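白墙白门，门缝那条黑边越看越明显，要不要处理？

Tirkudel 邻里互助站 > 装修与改造 > 墙面和门

发帖人：Osus的小阁楼
2019年8月10日

各位好，第一次在这个版发帖，写得啰嗦了点，大家将就看哈。

我们租了一个大间做工作室，在Yaman路那边，原来是人家的仓库改的，高度挺舒服。顶上没有吊顶，梁就那么露着，刷成白色，斜着过去，再配长条的日光灯。墙也是白的，门也是白的。当初签合同的时候我特别喜欢这个全白的感觉，觉得干净，东西往里一搬就能干活。

结果住进来（好吧，是“干进来”）两个月，我天天坐的位置正对着那扇门，门左边从上到下一条黑缝，直直的，又细又长。白墙白门的时候它就特别跳！我一抬头就看见，一抬头就看见，现在已经到了开会都会走神的地步。同事说我有毛病，她们说根本没注意过。

门挺高的，快顶到天花板了，所以那条缝也就特别长。我拿卷尺量了一下门洞附近，门扇高305厘米，缝宽大概是能塞进去一枚硬币再多一点点，我没好意思拿游标卡尺去量。门平时开关都正常，不蹭地，也不响。冬天漏不漏风我还不知道，我们是夏天搬进来的。
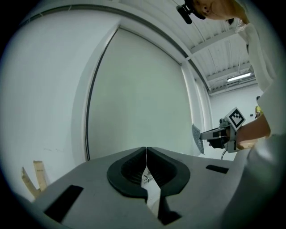
我想问的几件事

一是这条缝要不要堵。我在网上看到有一种自粘的密封条，白色的，说撕开贴上去就行，可是也有人说白色的贴久了发黄，到时候一条黄的比一条黑的还难看，我就犹豫了。

二是如果要刷，能不能只刷缝里面那一窄条？就是把里面黑的地方刷成白的，门和墙都不动。听着好像很简单，但我手很笨，上次刷一个书架刷得满地都是。

三是顶上的灯。日光灯亮起来以后我觉得墙白得有点发冷，大家都是怎么弄的？换暖一点的灯管，白墙会不会显脏？

还有一个小问题，墙边立着一块纸板，是装柜子剩下的包装（柜子是Hultby的，装了我一下午），一直没扔，想着刷漆的时候可以垫地上。这个能垫吗，还是得专门买那种塑料膜？

房东说墙面随便我们弄，退租的时候恢复成白色就可以，门不能换，也不能打孔。预算的话，材料控制在70块以内最好，人工就是我自己，不要钱，哈哈。先谢谢大家！

共2条回复

慢慢刷漆的人

你这个我太懂了，我家卫生间门也是这样，看见了就再也回不去了……

先说缝。门和框中间本来就得留缝的，木门会随着天气胀一点缩一点，你要是把它塞得满满的，到了潮的时候门就该卡住了。所以不要打胶，千万不要打胶！我看到过有人拿白色玻璃胶沿着门缝打了一圈，等干了以后门打不开，最后是用美工刀一点一点划开的，门边上全是刀印。

密封条可以贴，但是要看贴在哪儿。不要贴在正面，正面贴上去就是一条鼓鼓的白边，比黑缝还抢眼。要打开门，贴在门框里面挡门的那个台阶上，关上门以后门扇压着它。这样缝里看进去是白的，不再是黑洞洞的，也顺便挡点风。买的时候看厚度，先买最薄的，厚了门会关不严，锁舌扣不上。发黄嘛，我家的贴了两年，是有一点点黄，凑近了能看出来，站远了真看不出。黄了就撕掉换新的，一卷也没多少钱。

贴之前一定把框擦干净，用酒精擦，等干透。我第一次偷懒没擦，没几天就耷拉下来一截，挂在那儿晃啊晃的，特别丑。从上往下贴，不要拉扯，拉长了贴上去它会自己缩回来，上头就短一块。你那个门那么高，得有个稳当的梯子，再叫个同事扶一下，别踩转椅！

刷里面那一窄条也行，而且我觉得效果会比你想的好。步骤大概就是这样：门打开，把合页和锁用美纹纸贴起来，框的里侧用细砂纸轻轻带两下，擦灰，然后用小号的平头刷，薄薄地刷两遍。第一遍看着会很花，别慌，也别补，等它干。刷完门就敞着，晚上也敞着，第二天再关，不然漆还软着就粘到一起了。美纹纸别等漆彻底硬了再撕，会把边带起来，表面干了就可以慢慢撕。

白色也分很多种白，这个最坑。你门上是什么白，墙上是什么白，可能压根就是两种。问问房东还有没有剩的漆，桶盖上一般会写色号。我上次就是靠桶盖上的3401这个号才配上的，要是凭感觉去店里挑，肯定挑错。实在问不到，就买小样回来在框里侧不起眼的地方试一块，等干了，白天看一次，开灯再看一次。

纸板可以垫，垫之前把胶带和订书钉弄掉，别划地。滴几滴漆没问题，但是整桶打翻了它兜不住，会渗过去。我一般是下面铺旧床单，上面再放纸板，刷子和桶都搁纸板上，人也跪在纸板上，膝盖舒服很多～塑料膜我反而不爱用，踩上去滑，漆滴在上面半天不干，然后鞋底就带得到处都是。

橘子皮不要扔

我没刷过门，就说灯吧。

我们以前的办公室也是这种白梁露在外面、挂长灯管的，后来把灯管换成了偏暖的那种，刚换完大家都嚷嚷像在饭馆里，过了一礼拜就没人说了。全换太黄的不建议，白墙会变成奶油色，你要是做的东西需要看颜色就更麻烦。中间那档最保险，买的时候看包装上写的色温。同一间屋子要换就一起换，千万别新旧混着，一根冷一根暖，那个才叫难受，比你的门缝难受多了！

另外楼主有没有想过挪一下座位？转个方向背对着门，零元。我是认真的。

楼主 Osus的小阁楼 补充：

谢谢两位！挪座位这个我居然一直没想到，已经跟同事商量了，不过她不肯跟我换，说背后有门她心里发毛……那就还是贴条吧。密封条选了最薄的白色的，打算先贴一小截试试关门顺不顺，行了再从上往下贴完整条。房东那边漆的色号还在问，他说要去翻翻储藏间。要是九月份之前问得到，我就把框里侧也刷了，到时候上来汇报。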